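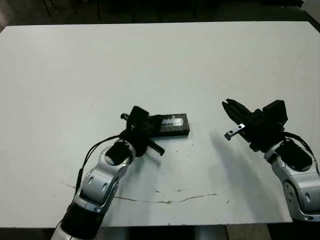 Two-arm gripper trial opens at Carkcombe, with modest claims

CARKCOMBE, March – Bovitz has begun a comparison of parallel grippers and wrist modules on its two-arm bench at Carkcombe, and is publishing its method before it publishes any scores. The company has read a good many gripper announcements over the years and has written one or two it would now word differently. Most of them report a success rate. Few say what was being picked up, who chose it, or how many attempts were thrown away before the counting began.

The trial covers 4 set-ups. Two use the standard finger pair supplied with the arms, run under different controllers. The third uses a finger pair made in our own workshop. The fourth is the Amoter controller, fitted at the supplier's request after an earlier version of this test left it out. All of them face the same tasks on the same white-topped table, marks and scuffs included. We thought about replacing the top and decided against it, as the places where these arms are meant to end up do not have clean tables either.

What is being tested

The objects are small, flat and mostly black. Suppliers tend to bring foam cubes and plastic fruit to a demonstration, and a gripper that does well on foam cubes has told the buyer very little. A handset lying flat is a harder job. There is not much edge to get hold of, the face is glossy, and a camera that copes happily with a bright yellow lemon can lose a dark shape between two dark fingers.
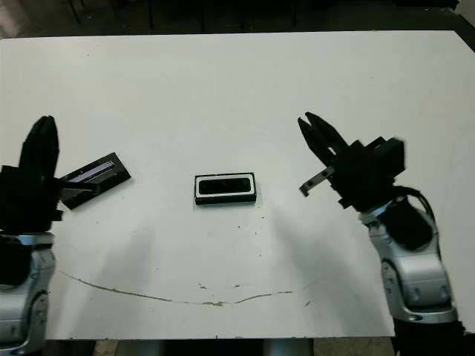

Each set-up must lift the object, turn it, and put it down where it was asked to. In a second task one arm must offer the object to the other. Every attempt gets one of 5 marks, running from a clean finish down to a dropped part, and a person's hand going anywhere near the table counts as a failure. That last rule has been argued over more than any other. Two suppliers asked for a "light assist" category. They have not been given one.

Grip force is set on a scale from 0 to 255, and the value is fixed before a run starts. It may not be nudged up halfway through. In our experience a fair share of the improvement credited to clever control comes from somebody squeezing harder, and a buyer with fragile goods ought to know which of those they are paying for.

Claims we are not making

Bovitz has no winner to announce. Early sessions were spent getting the arms to agree with their own cameras, a job that appears in no brochure and took longer than fitting the hardware. Calibration was repeated after every change of fingers, and the time it took will be printed next to the results.

We are also wary of the word "dexterous", which turned up in all the supplier papers we received and was defined in none. A parallel gripper opens and closes. With good placing and a patient controller it can do useful work, and some of what we have watched on the bench has been better than expected. It is still a pair of jaws, and a buyer who needs something rolled between fingertips should not be sold one on the strength of a nice film.

Films are a sore point. Each run in the trial will be released at normal speed and without cuts, including the dull ones. Viewers who find this slow will have learned something true about the equipment.
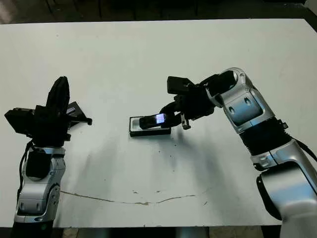

Right arm gripping a phone at its holder, Carkcombe bench.

Holders and trays

Part of the work looks at whether a simple holder changes the ranking. Putting a phone back into a shallow tray asks for much finer placing than setting it down on an open surface, and we suspect set-ups that look equal on the open table will separate here. We may be wrong. If the holder makes no difference, the report will say so in the summary, where people will see it.

Holders also raise an awkward question for our own side. It is quite possible to design a tray that flatters a given pair of fingers, and our workshop made one of the pairs on test. The tray was therefore chosen before our fingers were finished, and its dimensions will be published for anyone who wishes to check.

The passing task

Handing an object from one arm to the other is the part of the trial most likely to be oversold. It looks impressive and it makes a good opening slide. For a lot of bench work it can be avoided by moving the tray, and we would advise any customer to try that first. Where it cannot be avoided, the timing of the release matters more than the shape of the fingers – or so we believe at present, on evidence we would call thin.

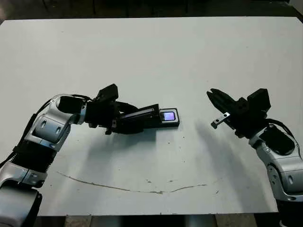
Ho, commenting on the published method, said the passing task should be scored separately and kept out of any overall figure, on the grounds that a set-up could be poor at passing and still be the right one for single-arm work. Ho added that fixing the grip force in advance was fair to buyers but hard on controllers built to adjust it as they go, and asked for 2 tables of results, one with the force fixed and one with it free.

Bovitz has accepted the first point. The second is under discussion, and the fixed-force runs will go ahead meanwhile.

Availability

The method, the marking sheet and the list of objects can be had from the Bovitz press desk on request. Results will follow once all the set-ups have completed both tasks. No date is offered. Suppliers wishing to add equipment to a later round should write to the same desk, and should expect to be asked for the fingers they ship to customers, in the condition they ship them.

ENDS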